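Forum Handhabung & Greiftechnik › Störungen und Fehlersuche
Greifer öffnet nach Schutzhalt von selbst, Teil fällt aus 40 cm

krume_77
Erstellt: 15. August 2023
Beiträge: 211

Hallo zusammen,

ich habe an unserer Zelle in der Halle Dorkstead einen Fehler, den ich nicht einordnen kann. Sechsachser, elektrischer Zweifingergreifer von Karabulut, 24 V über den Werkzeugstecker, Handgelenkkamera. Aufgabe ist Pick and Place zwischen festen Feldern: Objekt greifen, anheben, in einem anderen Feld oder in einer Schale ablegen. Läuft als Dauertest für die Greifstrategie mit weichen und runden Teilen.

Ablauf des Fehlers: Der Arm hat das Teil gegriffen und fährt auf Transporthöhe. Jemand löst den Schutzhalt aus (Lichtgitter). Arm bleibt stehen, Greifer hält. Nach dem Quittieren fährt der Arm weiter, und nach etwa einer halben Sekunde gehen die Finger auf volle Weite. Das Teil fällt. Die Steuerung merkt nichts davon, das Programm läuft bis zur Ablage durch und meldet »Teil abgelegt«.

Bisher ist nur Obst gefallen. Ab September sollen in der gleichen Zelle aber Glasteile laufen, und dann steht auch mal jemand mit der Hand in der Nähe.

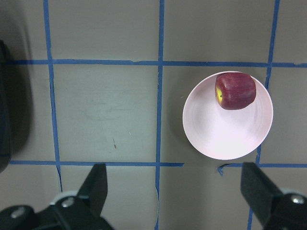 Die Felder sind mit blauem Klebeband auf die Tischplatte geklebt, die Koordinaten dazu sind eingelernt. An der Position liegt es also nicht, der Arm trifft jedes Mal. Greifkraft habe ich von 30 auf 50 Prozent gestellt, ohne Änderung. Kabel am Handgelenk getauscht, ohne Änderung. Der Fehler kommt nicht bei jedem Schutzhalt. Im Log stehen 2231 Zyklen seit der letzten Inbetriebnahme, und auf 70 Schutzhalte kamen neun Abwürfe.

Hat jemand den gleichen Greifer und so etwas schon gesehen?

Spindelspiel
Beiträge: 1840

Welche Firmware ist auf dem Greifer? Und wird die Werkzeugspannung beim Schutzhalt abgeschaltet oder bleibt sie stehen? Das ist bei vielen Steuerungen einstellbar, und die Voreinstellung steht gern auf »aus«.

krume_77

Firmware reiche ich nach. Spannung bleibt laut Parameter stehen. Gemessen habe ich das nicht.

Spindelspiel

Dann messen. Parameter und Wirklichkeit sind zweierlei. Wenn die 24 V kurz einbrechen, startet der Greifer neu und macht eine Referenzfahrt. Bei den meisten Modellen heißt Referenzfahrt: einmal ganz auf. Die halbe Sekunde Verzögerung würde dazu passen, so lange braucht der Controller zum Hochlaufen.

halle4_nord
Beiträge: 96

Sehe ich anders. Bei einem Neustart müsste der Greifer den Status »nicht initialisiert« melden, und das Programm würde beim nächsten Greifbefehl stehen bleiben. Krume schreibt, dass alles durchläuft. Ich tippe auf das Programm. Wir hatten in der Linie Bokovar einen Fall, da wurde nach dem Quittieren der letzte Merker neu geschrieben, und der stand noch auf »öffnen« vom Anfahren. Hat uns zwei Schichten gekostet.

Spindelspiel

Wer initialisiert denn? Wenn im Programm vor jedem Greifen ein Initialisieren steht, merkt man vom Neustart gar nichts. Das steht so in vielen Beispielprogrammen.

krume_77

Steht bei mir auch so drin, ja. Aus dem Beispiel übernommen.

Motte
Beiträge: 512

Mal weg von der Ursache. Mich stört mehr, dass die Steuerung »Teil abgelegt« meldet. Fragst du die Fingerposition während des Transports überhaupt ab? Oder nur einmal nach dem Zugreifen?

krume_77

Nur nach dem Zugreifen. Die Kamera nehme ich zum Finden des Teils, danach wird sie nicht mehr ausgewertet.

Motte

Dann hast du zwei Fehler. Der Greifer geht auf, und keiner schaut hin. Den zweiten kannst du heute noch beheben: Fingerposition zyklisch lesen, bei Abweichung Arm anhalten und Meldung ausgeben. Das ersetzt keine Sicherheitsfunktion, aber du weißt wenigstens Bescheid.

Und zu den Glasteilen: Für den Teileverlust braucht ihr eine eigene Betrachtung in der Risikobeurteilung. Das Lichtgitter hält den Arm an, ein fallendes Teil hält es nicht auf.

halle4_nord

Bei einem Tischaufbau mit Äpfeln finde ich das übertrieben. Zyklisch abfragen ja, aber eine neue Risikobeurteilung wegen 40 cm Fallhöhe?

Motte

Es geht um die Glasteile ab September. Anderes Werkstück, andere Gefährdung, also neu anschauen. Das ist ein Nachmittag Arbeit.

halle4_nord

Für Glas gebe ich dir recht. Für den Dauertest, wie er jetzt läuft, bleibe ich dabei.

krume_77

So, Oszilloskop hing am Werkzeugstecker. Beim Auslösen des Lichtgitters passiert nichts, die 24 V stehen. Beim Quittieren bricht die Spannung in manchen Fällen auf 17 V ein, Dauer 500 ms. Jedes Mal, wenn das vorkam, ist der Greifer aufgegangen. In den anderen Fällen nicht. Damit liegt Spindelspiel wohl richtig.

Firmware ist die Auslieferungsversion. Im Handbuch steht im Anhang, dass der Greifer unter 20 V neu startet und danach öffnet. Im Kapitel Sicherheit steht davon kein Wort.

Spindelspiel

Was hängt sonst noch an dem Netzteil?

krume_77

Die Beleuchtung, die Kamera und seit dem Umbau der Bremsenlüfter der Linearachse. Die Achse ist eigentlich stillgelegt, die Bremse wird beim Quittieren aber trotzdem gelüftet.

Spindelspiel

Da hast du deinen Einbruch. Bremse abklemmen oder auf ein eigenes Netzteil legen. Einen Pufferkondensator würde ich nicht nehmen, der verdeckt den Fehler nur.

halle4_nord

Gut, den Merker nehme ich zurück. Das Initialisieren vor jedem Greifen würde ich trotzdem rauswerfen. Einmal beim Programmstart, und wenn der Greifer zwischendurch den Status verliert, soll das Programm stehen bleiben.

krume_77

Stand jetzt:

Bremse liegt auf eigenem Netzteil. Initialisieren steht nur noch am Programmstart. Fingerposition wird alle 20 ms gelesen, bei mehr als 2 mm Abweichung hält der Arm an und die Zelle meldet Teileverlust. Zum Testen habe ich das Netzteil von Hand heruntergeregelt, der Greifer geht weiterhin auf, aber der Arm steht und die Meldung kommt.

Seitdem 40 Schutzhalte ohne Abwurf. Das reicht mir noch nicht, der Test läuft weiter.

An Karabulut habe ich geschrieben, ob sich das Öffnen nach dem Neustart abschalten lässt. Antwort steht aus. Die Glasteile sind bis dahin verschoben.

Grotusura
Beiträge: 3

Haben denselben Greifer an zwei Zellen und gerade nachgesehen: bei uns steht das Initialisieren auch vor jedem Greifen. Wird geändert. Bitte melden, wenn der Hersteller antwortet.

krume_77

Mache ich. Thread bleibt so lange offen.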